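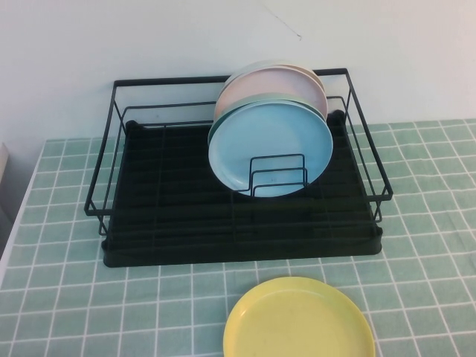 水切りラックの組み立てと皿の立て方

対象:ワイヤー製の水切りラック(水受けトレー付き)を卓上またはシンク脇に置いて使う場合
必要なもの:ラック本体、水受けトレー、プレートホルダー、乾いた布巾、中性洗剤、柔らかいスポンジ

このページでは、ワイヤーラックの設置、プレートホルダーの取り付け、同じ直径の丸皿を立てる手順、日常の手入れについて説明します。箸やカトラリーの収納については「カトラリー立ての取り付け」を参照してください。

1. 設置場所を決める

ラックは水平な面に置きます。傾いた面に置くと、トレーの水が片側に寄り、縁からあふれることがあります。水準器がない場合は、トレーに少量の水を入れ、一方向に流れ続けないことを確認してください。

壁際に置く場合は、ラックの背面と壁を密着させないでください。指が1本入る程度のすき間を空けます。壁紙や塗装面に水滴が付いたままになると、変色の原因になります。

テーブルクロスの上に置く場合は、次の点に注意してください。

・クロスのしわを伸ばしてからトレーを置く。しわの上に置くとトレーが浮き、がたつきます。
・布製のクロスは、トレーの下に湿気がこもりやすいため、使用後にトレーを持ち上げて裏側を確認する。
・格子柄のクロスであれば、トレーの前縁を柄の線に合わせると、まっすぐに置けます。

両端のワイヤーが立ち上がって外側に開いている形のラックは、上部の幅が底面より広くなります。設置寸法を測るときは、トレーの幅と、開いた部分の先端から先端までの幅の両方を測ってください。棚の下や蛇口の横に置く場合、当たるのは上部です。

2. トレーとラックを組み合わせる

先にトレーを置き、その上からラックを下ろします。ラックをトレーに載せたまま持ち運ぶと、外れて落下することがあります。移動するときは必ず別々に運んでください。

(1) トレーの表裏を確認します。溝のある面が上です。
(2) ラックの脚がトレーの縁の内側に収まるように下ろします。
(3) 上部のレールを両手で軽く押さえ、四隅が浮いていないことを確認します。
(4) 片側が浮く場合は、いったん持ち上げ、左右を入れ替えて置き直します。それでも浮く場合は、ワイヤーの曲がりを点検してください。

トレーの溝は、食器から落ちた水を底面に分散させるためのものです。溝の上に布巾やスポンジを敷くと水が乾きにくくなるため、何も敷かずに使用します。

3. プレートホルダーの位置を決める

プレートホルダーは、U字形のワイヤーが並んだ小型の部品です。ワイヤーとワイヤーの間が1枚分のスロットになります。

ホルダーの位置は、残りの面積を何に使うかで決めます。ラックの中央から片側に寄せておくと、反対側にまとまった空きができ、椀や鍋を伏せて置けます。端に完全に付けると、開いたワイヤーに皿の縁が当たる場合があるため、端からは少し離してください。

固定式でないホルダーは、皿を入れる前に前後に軽く動かし、底のワイヤーの上で安定する位置を探します。ホルダーの脚が底のワイヤーの間に落ち込む位置では、皿の重みで傾きます。

4. 皿を立てる

同じ形、同じ直径の丸皿は、次の順序で立てます。淡い水色、ミントグリーン、ピンク、オフホワイトのような色違いのセットも、手順は同じです。

(1) 洗い終えた皿を軽く振り、大きな水滴を落とします。
(2) 表の面を手前に向け、縁の上部を持ちます。
(3) 最も奥のスロットに、皿の下部をまっすぐ差し込みます。
(4) 手を離す前に、皿がわずかに後ろへ傾いてワイヤーに支えられていることを確認します。
(5) 2枚目以降を、奥から手前の順に差し込みます。

手前から入れると、奥の皿を入れるときに手前の皿の縁に手が当たります。枚数が少ないときも奥から入れる習慣をつけてください。

皿は1スロットに1枚とします。同じスロットに重ねて入れると、皿の間に水の膜が残り、数時間たっても乾きません。軽いプラスチック製の皿は自重で水が切れにくく、特に差が出ます。

皿同士が寄りかかっている場合は、縁の重なりを確認してください。後ろの皿の縁が少しずつ上にのぞく程度であれば問題ありません。面と面が密着しているときは、1枚を抜いて別のスロットに移します。

5. 皿を手前に仮置きする場合

ラックに入れる前の皿は、ラックの手前に平らに置いておくと作業しやすくなります。黄色の皿だけを別に使う、といった取り分けにも同じ場所を使えます。

仮置きの皿は、トレーの縁に載せず、テーブル面に直接置きます。縁に載せると皿が傾き、滑り落ちます。ぬれた皿を仮置きするときは、下に布巾を敷いてください。

6. 乾燥と片付け

乾燥にかかる時間は、室温、湿度、皿の材質によって変わります。皿の裏にある高台や縁の折り返しは最後まで水が残る部分です。乾いたかどうかは、表の面に加えて、この部分を指で触って判断します。

片付けるときは、立てたときと逆に、手前の皿から順に抜きます。抜いた順に重ねると、立てたときと同じ並びになります。湿りが残っている皿は布巾で拭いてから重ねてください。

7. 手入れ

毎日:トレーの水を捨て、布巾で拭きます。
週に一度:ラック、ホルダー、トレーを外し、中性洗剤を付けたスポンジで洗います。溝の中は、使い古しの歯ブラシを溝に沿って動かします。
月に一度:ワイヤーの交差部分と脚の先端を点検します。

白い粉状の付着物は、水に含まれるカルシウムなどが乾いて残ったものです。水で薄めたクエン酸を含ませた布を当て、しばらく置いてから水で十分にすすぎます。塩素系漂白剤と同時に使用しないでください。

黒い塗装のワイヤーには、金属たわしや研磨剤入りの洗剤を使わないでください。塗装に傷が入ると、そこからさびが発生します。

8. うまくいかないとき

皿が前に倒れる
皿の向きが逆になっていないか、スロットの底まで入っているかを確認します。直径の大きい皿は、ホルダーの支えが下部だけになるため、奥のスロットに移してください。

皿が左右に転がる
丸皿の下端が底のワイヤーに載っているだけの状態です。ホルダーを少しずらし、下端がワイヤーの間に入る位置にします。

トレーに水がたまる
トレーが水平でも、一度に多くの食器を置くとたまります。途中で一度捨ててください。

トレーの下がぬれている
ラックの外にはみ出した食器から水が落ちている可能性があります。食器の縁がトレーの内側に収まるように置き直します。

ラックががたつく
クロスのしわ、トレーのずれ、脚の変形の順に確認します。

関連ページ
カトラリー立ての取り付け
ワイヤー製品のさびの落とし方
プラスチック食器の油汚れの洗い方

作成:Borghild Fjeld
最終更新:7月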